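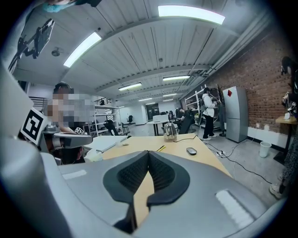

Bonska Makers board > Builds > Hand-held grippers, is the second pair worth it?

prirn_nazar
Posted Monday, 9:40 pm
Update on the gripper build at the shared shop. First pair works, second pair is on the printer. Gray bodies again, black rubber pads in a V with the dotted grip texture, marker sticker on the housing. Plan is to record kettle and pen pickups at the long desk and train the Rirken arm on those. I have roughly 100 takes so far. Looking for opinions before I pour more pads.
– Nazar Derkach

oldsolder
Posted Monday, 10:02 pm
My opinion is you don't have a robot yet, you have very expensive tongs. What does the Rirken do with those 100 takes today? Has it picked up one single thing?

prirn_nazar
Posted Monday, 10:15 pm
It closes on the pen about 2 tries out of 5. Kettle is a no so far.

oldsolder
Posted Monday, 10:21 pm
So a thing my kid could do with salad tongs, less than half the time. And the answer is to build more tongs?

tamarack
Posted Monday, 10:48 pm
Bit harsh. Two out of five on a thin pen lying flat is not bad for a home-poured pad. I couldn't get mine to lift a marker for a month. What shore hardness did you go with, Nazar? Mine were too stiff and the tips skated.

prirn_nazar
Posted Monday, 11:05 pm
Softest one the shop had in the cabinet. The can lost its label so I can't give you a number. First pour had bubbles right at the tips and I threw those out.

gluepot
Posted Tuesday, 7:12 am
I'm with oldsolder on the numbers but for a different reason. All your takes are on one desk, under those ceiling tubes, with the same mouse and the same kettle. Move it to my kitchen and I bet it drops to zero. I did the same thing with a Stergiou arm and it only ever worked at my bench. I'd quit pouring and go record in 6 other places.

tamarack
Posted Tuesday, 7:30 am
Disagree. If the pads change between pair one and pair two, the old takes are half useless wherever you recorded them. Settle the fingers first.

gluepot
Posted Tuesday, 7:41 am
Half useless according to who? The markers are on the housing. Pad shape hardly matters for tracking.

tamarack
Posted Tuesday, 7:55 am
It matters for when the thing closes and how far. Tracking isn't grasping.

oldsolder
Posted Tuesday, 8:20 am
Put me down for neither. Prirnulport did a whole writeup of their shop build last July, nice photos, and not one number for how often it dropped stuff. I'd like to see a plain table. Object, tries, successes. Same pads all the way through. If the kettle is still zero, say zero.

prirn_nazar
Posted Tuesday, 12:34 pm
Fair. I'll hold the second pair and run the table with what I have. Pen, mouse, kettle empty. Not doing the kettle full, before someone asks.

oldsolder
Posted Tuesday, 12:50 pm
I was going to ask. Post the bad rows too.

gluepot
Posted Tuesday, 1:17 pm
And do one run at a different table, please. Even the one at the far end of the room.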